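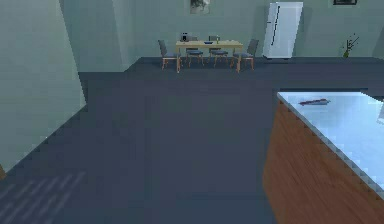 Praktikum Mobile Robotik, Blatt 4: Navigation in der Wohnküche

Betreuung: Josiane Perrin, Didier Maillard

Gearbeitet wird in der Simulation Drillason, Szene "Wohnküche". Der Roboter startet im offenen Bereich vor der Kücheninsel und soll den Esstisch anfahren. Die Szene enthält außerdem vier Stühle, einen Kühlschrank und eine Topfpflanze an der Rückwand.

Aufgabe 1
Ladet die Szene mit Startwert 147 und speichert das erste Kamerabild. Die Auflösung ist niedrig, Kanten erscheinen stufig. Bitte nicht hochskalieren.

Aufgabe 2
Bestimmt die freie Bodenfläche per Segmentierung. Die hellen Streifen auf dem Boden links vorn gehören zur freien Fläche. Schwellwertverfahren ordnen sie leicht falsch zu.

Aufgabe 3
Plant einen Pfad zum Tisch. Der Zielpunkt liegt vor den Stühlen an der Längsseite. Höchstens 254 Schritte pro Lauf, Kollisionen mit Insel oder Wandvorsprung beenden den Lauf.

Abgabe
Code und Protokoll in Zweiergruppen, maximal 2 Seiten. Fragen zur Installation an Noémie Courtois, Raum 93, ab 14 Uhr. Blatt 5 (Greifen auf der Arbeitsplatte) baut auf dem Pfadplaner auf.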